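Stage Scenery: Notes for Unit 4

The word "scenery" comes from the Greek skene, a hut behind the playing area where the actors changed masks. Later the front of this hut was painted.

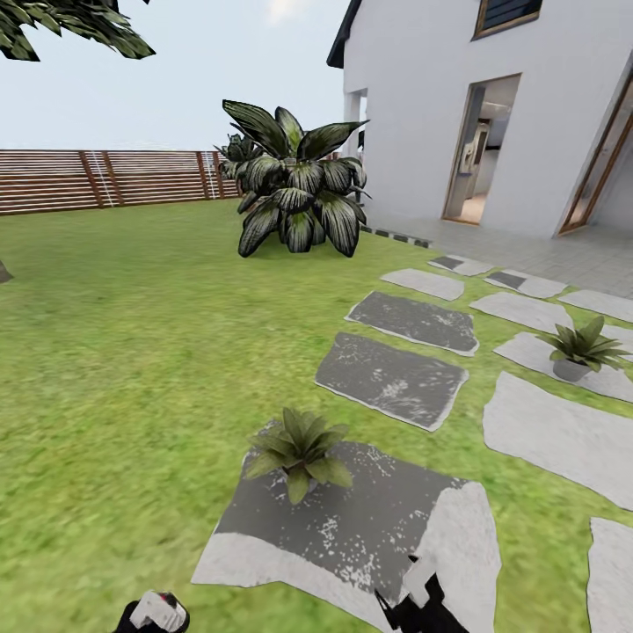

A designer first asks where the play happens and how much of that place the audience needs. For a garden comedy, one long fence with horizontal slats and one big striped-leaf plant on a lawn may be enough. The actors bring the rest by how they walk and look. In our October production we used only two flats and a bench.

Please learn these terms before the next class:
Flat: a light frame covered with cloth or thin wood.
Backdrop: a painted cloth hanging at the rear.
Ground cloth: a painted cloth on the stage floor.

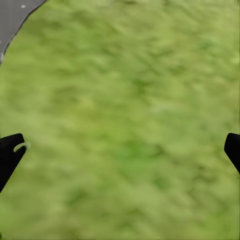 The ground cloth is often forgotten by students. In a hall with 200 seats and a steep balcony, many people look down on the floor for the whole evening, so it should be painted with the same care as the backdrop. Mix the colors under stage light.

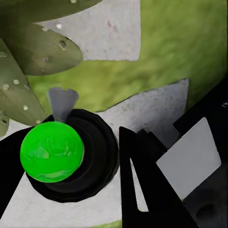 Zoi Tsolakis objects that a painted floor can disturb the actors, and that she prefers plain black for any play with dancing. Both opinions are welcome in your essay.

Reading: Guerreiro, pages 70 to 127.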